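Gestión de la música en directo
Unidad 4. La contratación de giras en salas de pequeño aforo
Profesora: Benedetta Costa

La presente unidad examina la relación contractual entre artista, promotor y sala.

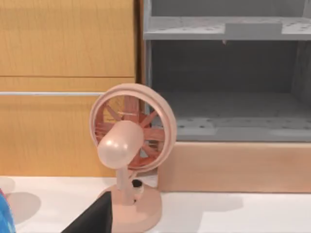
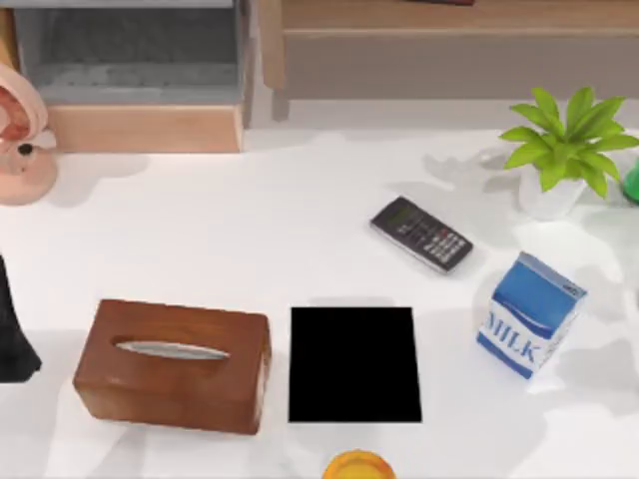 Fig. 4.1 y 4.2. Objetos sobre un tablero blanco (imágenes generadas por ordenador).

1. Modalidades de retribución
El caché fijo garantiza al artista una cantidad con independencia de la taquilla. En el reparto porcentual, el riesgo se comparte. La fórmula mixta - garantía más porcentaje - es la habitual en bandas con un primer disco publicado.

2. Caso práctico: Flinden
El trío Flinden actuó en June, segundo sencillo de su gira, en la sala Celumus, con aforo de 235 personas. Se vendieron 190 entradas. La promotora Dal Bello abonó una garantía de 1295 euros, con liquidación a los 28 días.

3. Ficha técnica (rider)
Deberá remitirse a la sala antes de la firma y figurar como anexo. Las modificaciones posteriores requieren conformidad escrita de ambas partes.

Trabajo personal
Redáctese la cláusula de cancelación del contrato entre Flinden y Dal Bello. Entrega: 19/09/2019.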